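Prakitz Activity Room, Geum Building
Table, tray and seating check, with comments
Date of check: 11/05/2018
Sheet: 208
Result: passed with 2 items held open

Read the comments. The last sheet had OK in every box and not one word next to any of them, and I don't believe a room with chairs in it has ever been OK in every box.

1. TABLETOP

1.1 Surface clean and wiped down
OK. The cleaning log says it gets wiped after every session. I ran a paper towel over it and the towel came back fairly clean, so I will accept that for today.

1.2 Surface free of cracks, chips and raised edges
OK. Checked by hand all the way along. White tops hide chips well, so please use your fingers for this one.

1.3 Table stable under load
OK. The form says to lean on each corner. Done. No rocking. A note from August claims the table was "fixed" but doesn't say what was wrong with it or what was done. I would like to know before I sign for it again.

1.4 Load rating label present under top
OK. Label reads 200 lb. I have no way to test that and neither did whoever ticked "tested" last time.

2. TRAY

2.1 Rims and corners smooth
OK. Thick rims, no burrs found.

2.2 Tray sits flat, does not slide
OK with comment. It stays put when pushed gently. The Gavier sheet that came with it calls it "non-slip." Push harder and it slips. I would drop that word from our own paperwork.

2.3 Tray fully on the table, no overhang
OK. It was set down at an angle, and there is no rule against that, but it takes up a lot of the top that way. Anyone setting up for a full group should straighten it.

2.4 Tray empty at start of session
See 3.2.

3. LOOSE ITEMS ON THE TABLE

3.1 Food items whole, firm, no soft spots or mold
OK. One eggplant, stem still on. Turned it over, pressed it, no soft spots. Whether it will pass next week is another matter. The rule in the binder says produce is changed "regularly," and I have asked before what that means in days.

3.2 Items stored in the tray when not in use
NOT MET. The eggplant was lying on the bare tabletop beside the tray. Round produce rolls. We have a large tray with raised rims to stop exactly that, so use it.

3.3 All soft items identified and washable
HELD OPEN. There is a small crumpled thing in an animal print, brown, black and tan, near the edge of the table. Could be a scrap of fabric, could be a little toy. It isn't on the item list. If it is a toy, it needs a care label or it goes. If it is a rag, it should not be next to food. Please don't write "misc." on the next sheet.

3.4 Soft items and food kept apart
HELD OPEN with 3.3. There was a gap between the two. The form wants them in separate containers, and a gap is not a container.

4. SEATING

4.1 Chairs sound, no split seats or backs
OK. Checked the four blue ones along the table. Sat in each. One creaks, which I have marked underneath with tape.

4.2 Walkway kept clear behind chairs
OK today. I am told this is "always" the case. I came by unannounced at lunch last month and it was not.

4.3 Chairs pushed in when room is not in use
Not checked. Room was set up for use.

5. SHELVING AND WALLS

5.1 Shelving fixed to wall
OK. Pulled on each unit. The Rellow brackets are in and the screws are tight. The invoice on file is for $1,045, a price I still think was high for brackets.

5.2 Nothing heavy above shoulder height
OK.

5.3 Wall paint free of flaking
OK.

ACTIONS

Put the produce in the tray. Same day.
Find out what the animal print item is and list it or remove it. Before the next session.
Write down a number of days for changing produce.
Add a line to the file saying what was done to the table in August.

I will recheck 3.2 through 3.4 myself. A phone call telling me it has been taken care of won't close them.
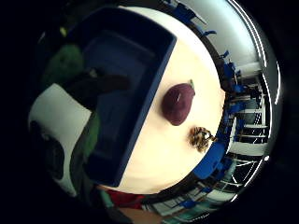
Items 2.3, 3.2 and 3.3: tray at an angle, eggplant outside it, unlisted animal print item near the table edge.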